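Subject: Re: [handheld-grippers] Left unit loses tracking when reaching inside things
Date: 17/08/2023

On the Narnano list, the Killirer bench wrote:

> We have two pairs of the hand-held grippers running and both do the same
> thing. Out on the open table the left and right tracks are fine. As soon as
> the operator reaches into a cabinet or an oven the left one jumps, sometimes
> by a hand's width, and then comes back. We have swapped the cubes between
> left and right and the fault stays on the left side. Firmware is the same on
> all four units. Is this a calibration problem or should we be sending them
> back?

Don't send them back. If the fault stays on the left after you swap the cubes, then the cubes are fine and I would look at the mounting and the way the work is set up.

We had the same complaint at Planbridge in August, on the microwave task. Start with the mounting screws under the cube. Ours had worked loose on one unit, enough that you could feel the cube turn if you held the grip and twisted. Tracking still looked good in the open because several faces were in view at once. Near the door only one or two faces are in view and the error shows up. We tightened them, put a drop of removable thread locker on each and redid the hand-to-cube calibration. Do the calibration after tightening, never before.
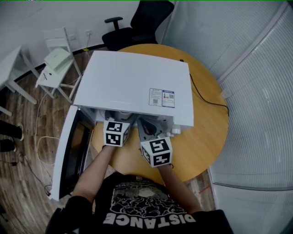 Next, check how far in the operator is going. The fingers can go right to the back of the cavity but the cube has to stay outside the opening. If your operators are short or the table is high they tend to lean in and push the cube past the edge of the housing. We moved the oven toward the near side of the table and that took care of most of it. Open the door all the way before the take starts. A half-open door hides the left cube from a head camera, and if yours is hinged on the left like ours, that would explain why you only see it on one side.

Settings we ended up with:

Calibration sequence: 25 poses per hand, 8 of them at the oven opening
Recheck: every 1000 cycles of the fingers, or after any drop
Reject a take if either cube is lost for more than 8 frames in a row

Our log for the left unit is at 433 cycles since the last calibration and it hasn't jumped so far. The right unit has never given trouble.

One more thing on cleaning. The printed faces pick up grease from fingers and the black squares get shiny. Wipe them with a dry cloth. We used alcohol on the first set and the print went gray at the corners.

If it still jumps after all that, post a short log with both tracks and the door position marked. The Zheng branch of the tracker has a debug overlay that prints which faces are being used, so run that if you can build it. I couldn't get it to compile on the older machine.

Planbridge bench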